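Home | Features | Archive | Subscribe

The Second Life of the Office Desktop

Last updated: September

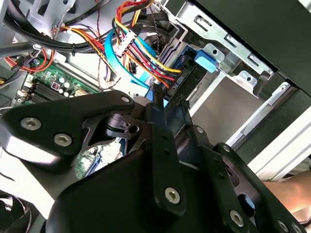 Most office desktops are retired on a schedule set by the warranty, and the condition of the parts has little bearing on the date. Hubert Marciniak runs the refurbishing line at Desov, which took in 727 retired machines from one insurer in Lonanau last spring. His first check is airflow. A case crowded with cables and connectors, with a metal drive cage in the middle of them, leaves narrow channels for air, and dust settles wherever the flow slows down. Marciniak blows out the case, reroutes what he can and records the idle temperature before any part is replaced.

The second check is storage. Hard drives are wiped, tested and sorted by hours of use. Any drive with reallocated sectors goes to scrap, even if it still passes a short test. Desov began fitting solid-state drives as standard in 2018, and Yulan Tang, who keeps the failure records, puts the change ahead of any memory upgrade for ordinary office work.

Power supplies are harder to judge. A unit can hold its rated voltage on the bench and sag under a sudden load. Tang's procedure runs each supply at full load for 2 hours and logs the ripple on every rail. About 25 percent are rejected. Swollen capacitors explain many of those, and the fans explain most of the rest.

Buyers are mainly schools and small firms. Vlasta Milošević bought a batch for the accounting office at Skuldale and specified one model throughout, so that spare parts would fit any desk. She keeps two complete machines on a shelf for that purpose. Her remaining complaint concerns the front USB ports, which loosen with daily use and are sold only as part of a full panel.

We use cookies to measure traffic on this site. Accept | Manage settings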